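Looking after a wooden worktop
Speaker notes, Hegyi kitchen evenings
Talk given 6/8/18 by Myrto Vlachopoulos

Slide 1. Title
Wait for people to sit down. Say where the tea is. Questions at the end, except short ones.

Slide 2. What we are talking about
Tops made of narrow strips glued side by side. Sold as butcher block, strip top, stave top. Same care for all of them. Oiled tops only tonight. If yours is lacquered, most of the sanding advice does not apply, so see me afterwards.

Slide 3. My own top
Bought from Draltent in April, 1486 mm long, cut down on site to 1010 to fit beside the cooker. The offcut is on the front table, pass it round. One end is oiled and the other is bare. Ask which end feels rougher.

Slide 4. Oiling
Clean the top and let it dry overnight. Pour a little oil on and work it along the strips with a cotton cloth. Leave it for twenty minutes, then wipe off everything that has not gone in. A 500 ml tin does my top with plenty left over. First year, more often. After that, when water stops beading.
Lay used cloths out flat outdoors to dry before they go in the bin. Do not leave them screwed up, they can catch fire by themselves. Say this twice.

Slide 5. Day to day
Damp cloth, then a dry one. No soaking and no scouring pads. Lift things when you move them. Hot pans go on a stand. Tsutomu Hayashi asked last time about vinegar: fine well diluted for smells, but wipe it off straight away.

Slide 6. Colour and marks

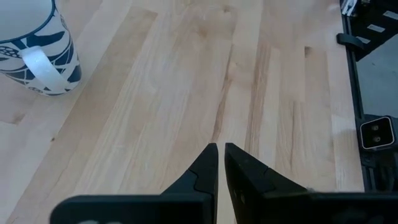 Pale strip top with a patterned mug. Note the change in tone from strip to strip.
Start with the colour. Some strips are creamy, others nearer honey, and you should expect that in a top like this. People ring the shop thinking they have been sent a bad one. Small knots and flecks are also fine.
Then the darker streaks along some of the seams. I can't tell from a slide what caused them. At home, run a fingernail across. If the seam feels level, leave it alone. If it catches, keep water off it and get someone to look.
Mugs: dry the base before you put it down. For a pale ring, try a light rub with fine paper along the grain, then fresh oil.

Slide 7. Sanding back
Once every few years at most. Use 2 grades of paper, medium then fine, always with the grain. Vacuum before oiling. Do the whole top, or the patch will show.

Slide 8. Questions
Handouts are by the door. Leave the Drotberg sample boards on the table, they have to go back.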